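Kadodell Pattern Set: README

Kadodell is a small collection of repeating surface patterns for printing on paper, vinyl and cloth. It holds 100 designs in 7 families: swirls, marbling, contours, checks, stripes, dots and leaves. Files are supplied as SVG, with a flattened PNG of each for previews.

Naming: family, serial number, colourway. Colourways are limited to 6 inks per design, outline included. The marbled designs use dark outlines throughout — these should be set to overprint.

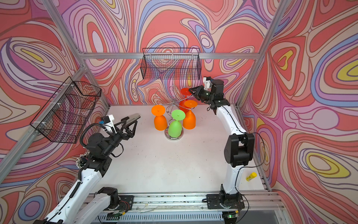
Maintained by Olga Farías
Last updated March 1, 2020

Tiling: every design repeats on a square tile, 1000 units a side. The stripes also repeat at half width. Scaling below a quarter is not advised, as thin lines fill in on uncoated stock.

Known problems: two of the leaf designs show a hairline gap at the tile edge in Grimiter. Export from Eteo instead, or overlap the tiles by one unit. Lavender prints too blue on some vinyls; run a test strip first.

Licence: free for personal and classroom use. Commercial printing needs written permission. Please credit the set by name and keep this file with any copy you pass on.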